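Trillus practice tower - open case, parts kit

I put these together for people who want to learn their way around the inside of a PC without risking the one they do their taxes on. It's a used black desktop tower, side panel off, laid flat so you can get both hands in. The processor comes separately, so the first job is a good one - seating it without bending anything!

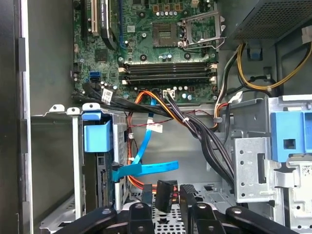 Socket open and empty, bracket up, RAM slots bare.

The power supply and its cables stay in the case, and so does the green motherboard. I leave the cables the way they sit in a normal office machine, because that's what you'll be reaching around in real life. Sanaa Abdel Rahman bought 2 for her evening class at El Fassi and asked me to tidy them up, then changed her mind after the first session (I'd already bought the ties, oh well).
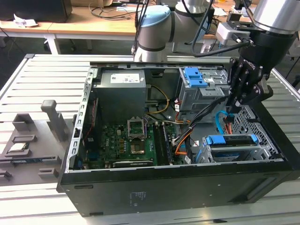 The drive side is my favorite part to teach. There are blue clips and tabs to find your way around, and most people get the feel of them by the second try. Go easy the first time, and line the drive up before you push.
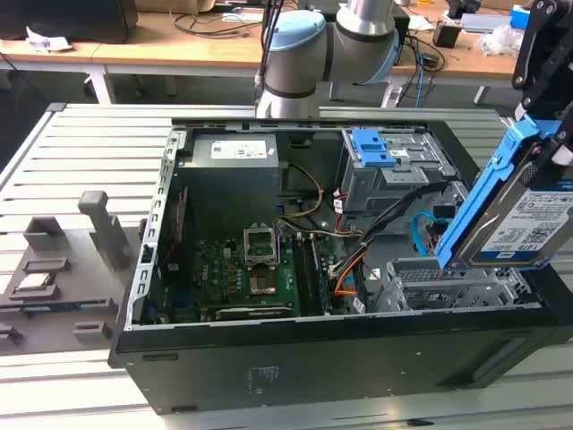 3.5-inch drive in its blue caddy, bay empty below.

Kit no. 203. Allow a bench at least 20 inches deep. No operating system on the drive, and no monitor or keyboard in the box. I've got more towers coming in September, so write to me at the Wandedico shop if you need a set for a classroom.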